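About Rilarwood Garment Care

Rilarwood is a knitwear folding, mending and seasonal storage service. 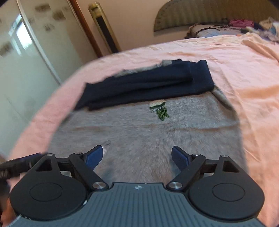
The company was set up by Niloufar Sharifi, a former production technician at a knitting mill, and Kumaresan Thampi, who handled returns for a clothing retailer. The first workroom was a spare bedroom in Pundham. Operations moved to the Warrier building two years later, and the bedroom is still used for overflow in May, when most customers send in their winter clothing.

What we handle

We accept sweaters, cardigans, knit dresses and blankets in wool, cotton, acrylic and blends. Leather, fur and anything with a fixed frame or boning is declined. The maximum weight per item is 5 pounds. Intake is limited to 200 pieces a week.

How we fold

Knits are stored flat. Hanging puts the full weight of the garment on the shoulder seams, and a heavy knit will lengthen over a season.

Each piece is laid out face up on a clean sheet and smoothed by hand from the center toward the side seams. The fabric is not pulled. Sleeves are laid across the body without crossing a motif or a raised stitch pattern. The hem is then brought up in one or two turns, depending on length. Contrast panels and bands often differ in thickness from the main body, so the fold line is placed beside the join – never directly on it.

Embroidered areas are kept on the outside of the fold with a sheet of unbuffered tissue over them. Buttons, tabs and zipper pulls are wrapped separately.

Inspection and mending

Marks, pulled threads and thin spots are entered on the intake card before folding. Small holes are closed with matching yarn where we have it. Our yarn cabinet holds more than 300 shades, sorted by fiber and then by weight. Repairs larger than a quarter are quoted first.

Storage

Folded pieces go into Zalmont cartons, stacked 3 high on open shelving. Humidity is logged at 8 a.m. and 4 p.m. Cartons are opened once at midseason and the contents refolded on a different line – this reduces permanent creasing in cotton and acrylic.

Visits

The Warrier workroom is open for drop-off by appointment. Please bring items clean and fully dry.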